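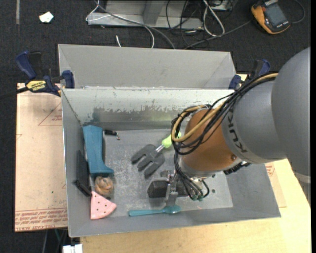

Household Odds and Ends is a collection of small goods sorted between two gray metal bins, put together for people who work on storage, sorting and product handling. The items are ordinary things from kitchens, sheds and utility drawers, bought cheaply or donated, and they are mixed on purpose. A garden hand fork with a lime-green handle can end up in the same bin as a translucent teal spoon. Bin contents are not arranged by room or by use. The bins themselves are old and their inner walls and floors are scuffed and scratched, so please don't treat marks on the metal as items.

Version and status

This is the second release, November 2021. It replaces the July release, which had fewer garden items and a different naming scheme. If you built anything on the July item names, use the file name_changes.csv to convert them.

What is in the collection

The full list has over 300 items. Each item has a short name, a main material, a weight in grams, a longest side in millimeters and a note on how it tends to lie when put down. There are 2000 bin layouts, each with its own number.

Items fall into 4 groups:

kitchen: spoons, spatulas, lids, measuring cups, small boxes
garden: hand tools, plant labels, twine, small pots
utility: brushes, clamps, tape, sponges
other: anything that didn't fit, mostly toys and packaging

The groups are for looking things up. They have no effect on which bin an item goes into.

Where the items came from

Most of the kitchen goods came from a closing-down sale at Juteck in Bultoncombe. The garden tools were bought from Cuevas, and a box of mixed utility items was donated by Badadetti. Nothing was bought new at full price. Some items were missing a part when we got them — a lid without its knob, a brush with a split handle — and these are marked "incomplete" in the list. We kept them in.

How layouts were made

Items for a layout were drawn from the list and tipped into the bin from a plastic tub. We did not straighten or spread anything afterward. Long-handled tools often come to rest at an angle across the floor, and smaller things gather against the walls. After every 50 layouts the bins were emptied and wiped out, and the items were checked for damage.

Files

items.csv: the full item list
layouts.csv: layout number, bin, items present
groups.csv: item name and group
name_changes.csv: old and new names

Known problems

Clear and tinted plastic items are easy to miss against the gray floor. A few of them were left out of layouts.csv in the first release and have been added back, but there may be more.

Weights for sponges and twine are not reliable. They were weighed on a kitchen scale that reads in whole grams.

Several items share a color and shape and differ only in size. Check the longest side before you assume two entries are duplicates.

"Hand fork" and "hand rake" were used for the same tool in July. It is "hand fork" everywhere now.

Use

Free to use for teaching and research. Please give the release month when you refer to the collection, as the item names differ between the two. Corrections to the item list are welcome — send the item name, the column and the value you think is right.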